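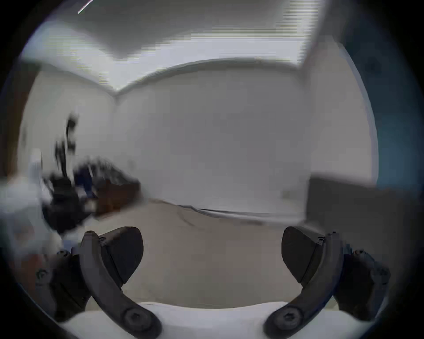 Hand-held grippers at Wurent: the work at hand

Wurent packs and ships spare parts for Preten floor machines. Since January part of each shift has gone to recording hand work with a gripper, so that the arms on the packing line can be trained from it. The recordings go to Protico, our automation supplier. This page is for staff at the other sites who will start later this year.

The recording room. White walls, pale floor, one cable across it. Step over the cable and leave it where it lies.

The gripper. Two dark fingers on a white body, with a pivot screw at the base of each finger. Check both screws before you start, and start every recording with the fingers open and empty.

What has changed for packers:

Each packer records for 20 minutes, then goes back to the line. Recording time is paid at the normal rate.

Our first target was 310 recordings. The next is 1,000.

17 people are trained so far – packers, mostly, and a few from returns. Heavy cartons went to the arms first. Mixed orders are still packed by hand, and shift lengths are the same as before.

The Rakena site is next. Sign-up sheets are with the shift leads.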